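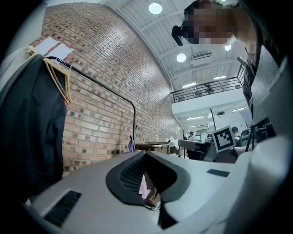

Wardrobe > Storage > Open Racks > How to Set Up and Keep an Open Clothes Rack

Print this page | E-mail this page

How to Set Up and Keep an Open Clothes Rack

By Sachiko Kubo

An open rack is the cheapest way to get clothes off a chair or out of a suitcase when there is no closet to put them in. I have used one in three apartments, two of them in old commercial buildings where the previous tenant had been a printer or a machine shop and there wasn't a closet anywhere. The instructions below are for a single-rail rack with a metal frame, the kind that comes flat in a carton. They will mostly work for a double rail too.

Set aside a Saturday morning. The rack itself goes together quickly. Sorting the clothes takes the rest.

What you need

A rack with a steel rail
Wooden hangers, all one model
A few wide-shoulder hangers for coats
Two or three clip hangers for skirts and pants
Felt pads or locking casters
A soft cloth
A lint brush
A level, or a phone with a level on it
A steamer, if you own one

Choosing the spot

Put the rack against a wall and out of direct sun. Dark clothes fade along the shoulder first, and on a rack the shoulder is the part that gets the light. If the only free wall faces a window, hang a plain cotton sheet over the rack during the day.

Stay clear of radiators and baseboard heaters. Leave a hand's width between the hanger ends and the wall so sleeves don't rub. This matters most with exposed brick, which will pill a knit and pull threads out of anything silky. Brick also sheds. If yours leaves grit on your palm when you wipe it, brush the wall down with a dry hand broom, vacuum the floor under it, and do that before any clothes go near it. Mortar dust in black fabric takes a lot of brushing to get out.

Check the floor too. Old floors slope, and a rack on casters will find the slope. Lay the level on the floor in both directions. If it is badly out, use the feet that came with the rack and leave the casters in the bag.

Putting the rack together

1. Lay all the tubes on a rug and match them to the sheet. On the Dravel rack I have now, the two uprights look identical but only one has the threaded hole facing in.

2. Build the base first and tighten it only finger-tight.

3. Fit the uprights. Get someone to hold one while you do the other.

4. Drop the rail in. If it comes in two pieces, the join should sit flush with no lip. A lip catches every hanger you slide past it. A turn of smooth tape over the join helps a little, and a light pass with fine sandpaper on the edge helps more.

5. Stand the rack where it will live and then tighten everything with the hex key.

6. Push sideways on the top rail. Some give is normal. If the whole thing leans, one of the base bolts is loose.

7. Wipe the rail with the soft cloth. New racks have a film of oil on them from the factory and it will mark collars.

Retighten the bolts after the first week and then whenever you change the clothes over for the season.

Hangers

Use one kind. Mixed hangers sit at different heights and the clothes tangle. I like plain light wood with a metal hook. They slide well, they are wide enough for most shirts, and you can see them easily against dark clothes.

Before using a new wooden hanger, run your thumb along the top edge and the ends. Any rough place will snag. Sand it and wipe it off. Unvarnished wood can leave a faint mark on damp fabric, so dry things fully before they go up.

Face all the hooks the same way, open side toward the wall. You can then lift several garments off together, and you will be glad of it the day you have to move the rack.

Keep the empties together at one end. When you take a shirt off to wear it, move the bare hanger down to that end right then. Otherwise the empties spread through the clothes, hook over each other, and come up three at a time when you want one. If the empties are taking up more than a quarter of the rail, put the extras in a box.

Hanging long and heavy things

Long garments go at one end, nearest the upright. That puts the weight where the frame can carry it and stops the middle of the rail from bowing. It also leaves a clear space under the shorter things for a shoe shelf or a basket.

Coats and long dresses:

Empty the pockets.
Do up the top button or the top few inches of the zipper so the neck holds its shape.
Set the shoulder seams on the ends of the hanger. If the hanger pokes out into the sleeve, it is too wide.
Let the hem hang free of the floor. If it drags, fold the garment once over a padded bar or store it flat.

Coated or shiny fabric needs air on both sides. It can stick to itself or to its neighbor in warm weather, so don't press it in tight. Put something pale and washable next to it and check now and then for color rubbing off. Black onto light gray is the one that has caught me.

Heavy knits should not hang at all. Fold them.

Order along the rail

After the long things I go by type and then by color, light to dark. Jackets, then shirts, then pants on clips. Other people go by outfit or by how often they wear something. Any of these works as long as you stick with it for a month before changing.

Leave slack. You should be able to push the clothes apart with one hand and see the whole front of a garment. When you can't, something has to come off. My racks have always been listed for more weight than I would put on them, and the rail starts to sag well before the printed limit if it is all wet-weather coats.

Using the wall above

The wall over a rack is handy for a sheet or two of paper. I keep a packing list there, and a list of what is at the cleaner's. Put it high enough that you are not brushing it with your arm every time you take down a coat.

Paper on brick is a nuisance. Ordinary tape lets go in a day or so. What has worked for me:

Wide painter's tape on the brick first, pressed into the mortar lines, then the paper taped to that.
A bigger sheet of colored card fixed to the wall, with the list stuck on top. You change the list and leave the card.
Brick clips, which grip the top and bottom of one brick. Measure a brick before buying. The Jondmont ones I bought were made for a taller brick than mine and went back.

Don't drill into old brick in a rental without asking.

Weekly care

Run the lint brush over the shoulders of anything dark. Open racks collect dust and it settles there first.

Slide everything to one end, wipe the bare rail, slide it all back. Do the same for the other half.

Pick up whatever has fallen behind. There is always a scarf.

Once a month take the long things outside or to an open window, shake them, and turn them around on the rail so the other side faces the room. In February, when the heat has been on for weeks and the air is dry, I use an anti-static spray on anything synthetic. Test it on an inside seam.

Small things that end up near the rack

Scarves, gloves, belts, and tote bags will gather around a rack whether you plan for it or not. Give them a place. A shallow tray on the floor underneath is enough for gloves and hats. Belts can go over one spare hanger. Bags with thin straps should not hang on the rail over your clothes, where the strap works its way down between garments and pulls them out of line. Use a hook on the upright.

Changing over for the season

Take everything off, including the empties. Wash or clean what needs it before it goes into storage. Wipe the frame, tighten the bolts, and check the rail for bowing by looking along it from one end. If it has bowed slightly and it is a round tube, give it half a turn so the bend faces up, and put less on it this time.

Put the new season's clothes up in the same order as before. Anything you moved aside all last season without wearing can go in the donation bag.

Print this page | E-mail this page

Reader comments (4)

Karim Mansour
The tip about turning the rail worked on mine. I had already priced a new one. Mine has a set screw at each end that you have to back out first, so look for that if it won't turn.

Olanrewaju Iyamu
What about moths on an open rack? I have a wool overcoat I don't want to risk.

Sachiko Kubo
Olanrewaju, brush it weekly while you're wearing it, especially under the collar, and have it cleaned before it goes away for the summer. Then zip it into a cloth bag. I use cedar blocks as well but I wouldn't count on them alone.

Haf Lougher
We have painted brick and the painter's tape took the paint off with it in two places. Try a small piece somewhere low down before you do the whole sheet. Also, our casters left dents in a pine floor, so I'd add a strip of carpet under them to your list.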